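# Questions about recording for the Pidness set

These are the questions that people send me most often before their first shift at the recording tables. I keep the page in Markdown, so anyone in the group can correct it. If your question is missing, write it at the bottom and I will answer when I can.

Csaba Lengyel

### What are we collecting, in short?

Demonstrations. One person drives the two arms through a short task, and we save the camera streams, the joint positions and the gripper commands together. Each such recording is called an episode. The learning system later gets the episodes and tries to produce the same kind of movement by itself. At the moment of writing the Pidness set has 1,846 accepted episodes.

### Do I need to know programming?

No. You need to start the Korby recorder, choose the task from the list and press the pedal. Everything else is on the printed sheet. Knowledge of the arms helps more than knowledge of the code.

### How long is one episode?

The limit is 35 seconds. If you reach the limit, the recorder stops and marks the episode as "long". Please don't hurry because of this. A calm episode which is a little too long can be recorded again, but a nervous one often passes the check and then the model learns the nervous movement.

### How many episodes should I make in one shift?

We plan nine blocks in a shift, with a break of five minutes after each block. The number of episodes inside a block is up to you. I prefer to see few good ones.

### What is the difference between "sort", "clear" and "free"?

They are three task labels:

- **sort** – the pieces go to a bin according to the rule that is shown at the start
- **clear** – all the pieces leave the mat, and the bin is your choice
- **free** – no rule; you touch and move what you want, but only one object at a time

Please choose the label before the recording and not after. When the label is changed later, the text instruction in the file stays the old one, and Pruitt (our checking script) doesn't notice it.

### How should the pieces lie before I start?

Uneven. Most new people put the blocks in nice rows, and it is understandable, but the model should not believe that blocks always come in rows. Let some of them lie close together and leave others alone. Mix the shapes as well: a cylinder, a prism and a flat block ask for different grips, and we need all of these grips in the data.

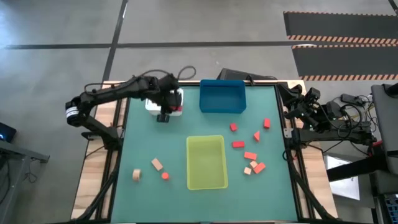 The bins can also change their place between blocks of work, but never during an episode. Both of them must stay on the mat and inside the reach of the arm that you will use. If a bin is so near to the border that you must stretch the arm fully, bring it closer. With the arm fully stretched the wrist begins to shake, and this is visible in the joint data for a long time after.

### Must I use both arms?

Only when the task asks for it. In a one-arm episode the other arm stays folded near its mount, and you don't touch its controller. It is still recorded. The model should also see how an arm waits.

### I dropped a piece. Do I delete the episode?

If the piece is still on the mat, continue. Pick it up again in the way which feels natural and finish the task. These corrections are very valuable for us, because in clean episodes there is nothing to learn about recovery. If the piece fell on the floor, stop with the pedal and choose "discard".

### Can I move something with my hand during the recording?

No. Hands stay out of the camera view from the first beep until the second one. Between episodes you can arrange everything by hand, of course.

### What are the most usual reasons for rejection?

From the last review, in the order in which I met them:

1. The operator waits too long at the start. Begin to move soon after the beep.
2. The gripper opens above the bin while the arm is still traveling, so the piece is thrown and not placed.
3. The wrist camera was not plugged in properly and the stream has missing parts.
4. The light was changed in the middle of a block.

The third one is not your fault, but you can find it early. Look at the small preview in Korby before each block.

### Where do the files go?

They go first to the local disk of the table, and then at 6 p.m. to the Balari server. Don't copy them by yourself. Twice we had the same episodes under two different names, and it took me most of May to find all the pairs.

### Can I see how the model performs with my data?

Yes, gladly. The evaluation runs on the same table in the mornings, and you can sit with us. But we don't make a separate model for each operator, so you will not see "your" style exactly. Sometimes a habit can be recognized – one of us always taps the piece before closing the gripper, and for some weeks the model did this too.

### Whom do I ask if an arm makes a strange noise?

Press the red stop first. Then write in the table channel and wait until someone answers. Please don't restart the arm alone, even if the noise is gone.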